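Home Threads Rooms Photos Log in

Lavanya Kurup
2021-09-12
Last updated 4 hours ago

1. Okay, tidying thread! I've spent a good chunk of my weekend in our room at Skesberg and I have opinions about tabletops, cardboard and where things end up. Mute me now if storage talk isn't your thing.

2. Starting with the table because I love it so much. Black marble pattern, thin gold and white veins, shiny enough to throw the light back at you. Geetha Thevar picked it and I said it was too fancy for us. I was wrong and I've told her so (twice).

3. The downside of shiny black is dust. You wipe it, you turn around, you wipe it again. I've been through paper towels, an old T-shirt and the fuzzy Dusia cloth, and the cloth wins by a mile. Slightly damp, long strokes, then a dry one right after.

4. Then there's the stuff that collects on it. A small white bottle on its side, two wooden cubes, black plastic piled up along the left edge with a yellow strip over it. It all creeps in one thing at a time and every single piece has a reason when you ask.
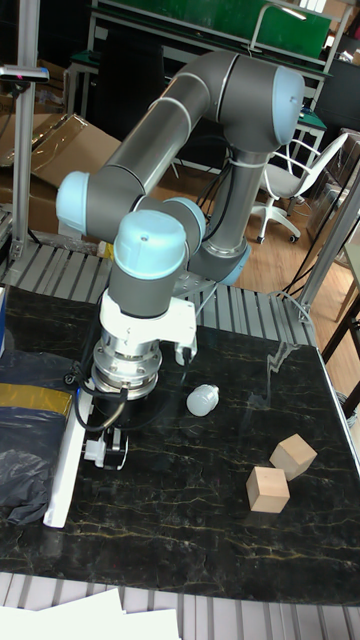 5. The chair question. I want the white office chair with the gray seat to live on that side of the room for good. It rolls nicely on the light floor and it's the one chair that doesn't squeak when I lean back. Gopinath Gounder wants it over by the window. We're in talks.

6. My system, if you can call it that: everything gets picked up once and goes to keep, move or ask. I gave myself 6 bins from the Neliner sale and figured that would be plenty. The "ask" bin filled up before lunch and I had to start using a shoebox.

7. Cardboard!! I can't be the only person who saves every box in case something has to go back. My rule at home is one month and then flatten it. Here the rule seems to be stack it behind the table and walk away. I did 8 at my own apartment last week and the hallway looks twice as wide, so I know it can be done.

8. I did ask before flattening anything in the room. Chiyo Shibata wants the big one kept for the January move, which, fair. It's a good strong box. So that one gets her name on it in fat marker and a spot against the wall.

9. Same deal with clear plastic bags. If it's crumpled up next to a box, does it belong to the box? I've decided yes. Bag goes inside box, box gets a label, I get to stop thinking about it.

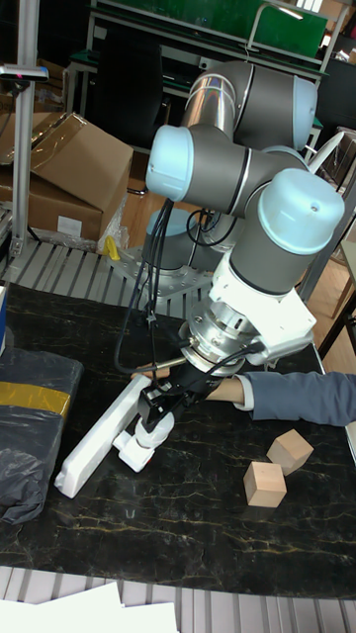

Wooden cubes on the right, cardboard at the back.

10. Papers next. There are white sheets down at the front left corner, on the gray slats, and that's such a bad home for paper. One open door and they're off across the floor. I've got a spare Pinto clipboard in my bag and I'm bringing it in tomorrow - please use it, I'm begging.

11. People keep asking me about the cubes. They stay! Pale plain wood, nice against the dark top, and they take up hardly any space. I thought about getting a little tray for them and Geetha gave me a look, so no tray.

12. The long white piece lying at an angle on the left is what's been bugging me. Too long for the bins, too long for the drawer. Karthikeyan Palaniappan suggested two hooks on the wall, which I like, except now I need hooks, and a drill, and someone who's allowed to drill.

13. Also, can we talk about the light bulb on its side, with the warm orange filament? I'm weirdly fond of it. Against all that black and gold it looks like a corner of a cafe. I want one for my kitchen shelf (send links if you have them, nothing too bright). 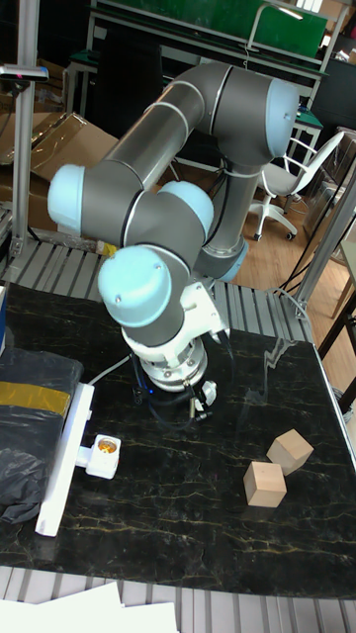

Skesberg Room Team

14. Somebody replied asking why I don't just put the black bundle away. Because I didn't wrap it, friend! Yellow tape says to me that a person cared about that one. It's on the ask list with a question mark, and if it's yours, message me.

15. Things I'd still like for the room: the hooks, a second Dusia cloth, a pack of labels that don't peel, and a wastebasket with an actual lid. That's 4 things and I can cover the cloth myself. Gopinath says he's got labels in a drawer somewhere.

16. Someone else wanted the wiping routine again, so: lift things up, don't wipe around them. Going around leaves little dusty outlines and on a dark top you'll see every one. Crumbs first, damp cloth second, dry cloth last. And please put the cubes back on the right after!

17. Going home to make dal and sit down. Chair talks pick up again Tuesday, and I'm bringing snacks because Gopinath gives in faster when there are snacks.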